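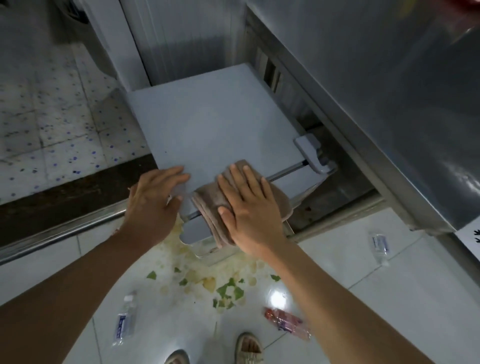 4. Preparing the blurb and sample chapter for upload

The Kotthorpe catalog accepts romance titles in all heat levels, but each title must have a blurb, a sample and at least one trope tag before it can be listed. Complete this section after the manuscript file has passed the format check in Section 3. Categories are broad on purpose. A small-town romance that opens with the heroine pressing a folded brown towel flat with one hand, the other spread beside it on a gray panel, goes under Contemporary, the same as one that opens at a wedding. Do not choose a category from the first page alone.

4.1 Entering the blurb

1. Open the title record and select Blurb.
2. Paste the text as plain text. Bold and italic are removed on save.
3. Check the length counter. The limit is 2,000 characters, including spaces.
4. Enter a hook line of no more than 50 characters in the separate field. Do not repeat it in the blurb.
5. Select Save Draft.

Note: The catalog page shows the first 200 characters before the Read More link. Both leads should be named within that space. In dual point-of-view books, name them in the order in which their chapters begin.

Caution: Changing the hook line after a title is live sends the record back to review. The title stays on sale, but it is removed from the New Releases row until review is complete.

4.2 Setting the heat level

1. Select Heat Level and choose a value from 1 (closed door) to 5 (explicit).
2. If the value is 4 or 5, tick the Adult Content box. The record will not save without it.
3. Add content notes, one per line. Use the standard terms from the drop-down list where one exists.

The heat level applies to the whole book. A single explicit chapter in an otherwise closed-door novel is still rated 4 or higher. Reviewers compare the rating with the full manuscript file -- the sample is checked separately. 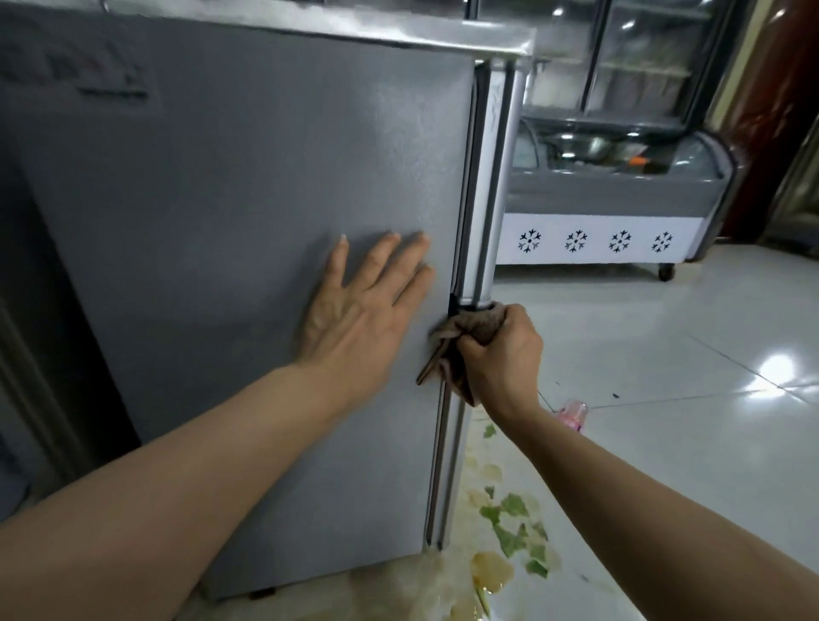
If the reviewer's rating differs from yours by one level, the reviewer's value is applied and you are notified by e-mail. If it differs by two or more, the record is held until you reply.

4.3 Choosing the sample

1. Select Sample, then Set Range.
2. Mark the start point. The default is the first line of Chapter One. Prologues may be included.
3. Mark the end point at a scene or chapter break.
4. Select Preview and read the sample through to the last line.

Note: Samples for level 4 and 5 titles must not contain explicit scenes. If one falls early in the book, end the sample before it.

4.4 Linking a series

1. Select Series, then Find. Type the series name exactly as it appears on the earlier title.
2. Enter the volume number. Novellas set between two volumes take a decimal (for example, 2.5).
3. If the books share a setting but can be read alone, tick Standalone.

Pen names are matched to the series record. A series begun under one pen name cannot be continued under another until the names are linked in Account Settings (see Section 7).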